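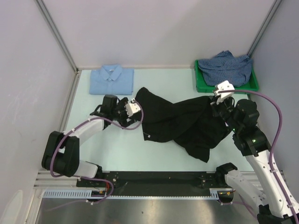 The software for two-arm work was the main reason I took the train to Carkow for the open day at Resura. I work on planning code for packaging machines, where the parts are hard and always have the same shape, and I wanted to see how other people handle cloth. In the folding cell both arms had a grip on a black garment, one at each end, with a folded light blue shirt lying at the back of the table and a checked one heaped in the green tray. With so much of the black fabric bunched between the grippers, I understood quickly why they talk so much about perception there.

Loretta Calloway, who leads the software group, gave the tour for 14 visitors. Her team does not try to build a full model of the cloth. The perception part only proposes grasp points, each with a score, and the planner takes the best pair that both arms can reach without crossing. If no pair is good enough, the arms put the garment down and try from another side – she called this "asking again".

I asked about timing, as I always do. The low-level control is a separate process and never waits for the vision. The planner sends short pieces of trajectory, and when a new piece comes too late the arms slow down and hold. In August they rewrote this part, and the replay tool was made in the same month. For me the replay tool was the best thing of the day. It stores every run with the grasp scores, the joint positions and the planner's decisions, so one can stop at any moment and see what the software believed. They had 1166 runs in it, and a search for failed grasps took her a few seconds.

After the coffee there was a talk by a man from Callier on calibration between the two arms. It was planned for 40 minutes and became longer. I could not follow all of it, but the slides should be sent to us.

The visit was free, and registration goes through the Resura office. From Carkow station it is bus 6 to the stop Fakhoury, then a short walk along the canal. The last bus back leaves early, so please check the timetable before you go.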